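3. Materials and Methods

3.1 Participants and setting

The study was carried out in the playroom of a child care center in Duggan, a residential district with a mix of rented and owner-occupied housing. Families were recruited through a letter sent home with enrolled children. Of those who replied, 44 children met the inclusion criteria: age between three and five years, English spoken at home at least half of the time, and no diagnosed speech or hearing disorder. Children who spoke a second language at home were kept in the sample, and exposure to that language was entered as a covariate. One parent of each child filled in a vocabulary checklist before the first session.

Sessions began in March and were spaced so that each child came back after a gap of 6 days. This interval was chosen on the basis of pilot work at a second center, in Maletska, where shorter gaps produced ceiling effects in the older group and longer gaps led to a high rate of missed visits. Pilot data are not included in the analyses reported below.

3.2 Word learning task

Each child was taught two made-up words, kamby and vilex, which follow the sound patterns of English and have no close neighbors in the vocabulary checklist. One word was assigned to a category of food items and the other to a category of tools used for preparing food. The assignment was counterbalanced across children. Category membership was defined by use in a short pretend cooking story told by the experimenter, and items within a category differed in color and outline. A child who relied on shape alone would therefore fail to extend the word to new members of the category.

The story was told from a fixed script. Each new word occurred in three sentence frames: as the object of a verb ("She needs a kamby"), after a preposition ("Look behind the kamby"), and in a naming frame ("It's a kamby"). The frames were recorded in advance by a female speaker and checked for matching length and pitch range. The experimenter played the recordings from a tablet and moved the items by hand at the scripted points.
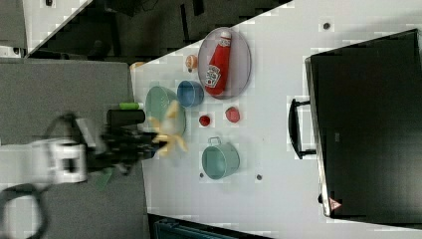
Figure 2. Toy kitchen items laid out on a white tabletop.

After the story, the child took part in a short filler activity with stickers lasting two minutes. The test phase followed at once. On each trial the experimenter set out four items and asked for one of them using the new word. Two of the four were new members of the target category, one was a familiar item from the other category, and one was an unrelated object such as a block or a toy car. Either of the two new members was scored as correct. No feedback was given, and the experimenter looked at the child's face during the request to avoid cueing a choice by gaze.

The delayed test used the same format with a new set of items. The story was not repeated. Children who did not respond to a request within ten seconds were asked once more, and a second silence was scored as no response. Trials with no response were left out of the main analysis and are treated separately in Section 4.3.

3.3 Coding and reliability

All responses were coded from video by a rater who did not know which word had been assigned to which category. A second rater coded one quarter of the sessions, chosen at random. Agreement on item choice was 97 percent. Disagreements mostly concerned trials in which a child touched one item and then handed over another – in these cases the item handed over was taken as the response. Speech produced by the child during the story was transcribed and coded for any attempt at either new word, including partial forms such as "kam" or "vil."

3.4 Analysis

Accuracy was modeled at the level of the single trial with a mixed-effects logistic regression. Fixed effects were test time (immediate or delayed), word category (food or tool), age in months, and vocabulary score. Random intercepts were included for child and for item. A random slope for test time by child was retained, as removing it lowered the fit of the model. Age and vocabulary score were centered before they were entered. The two were moderately correlated, and the models were also run with each predictor on its own to check that the sign and size of the remaining effects did not change.

Chance performance on a trial was set at one half, given that two of the four items counted as correct. This is a conservative level for the present purpose, since a child who simply avoids the unrelated object will score above it. To separate such avoidance from word learning, a second model was fitted to the subset of trials on which the child chose a kitchen item. The outcome in this model was whether the item belonged to the target category, with chance set at two thirds. Results from both models are given in Section 4, and differences between them are noted where they bear on the interpretation of the age effect.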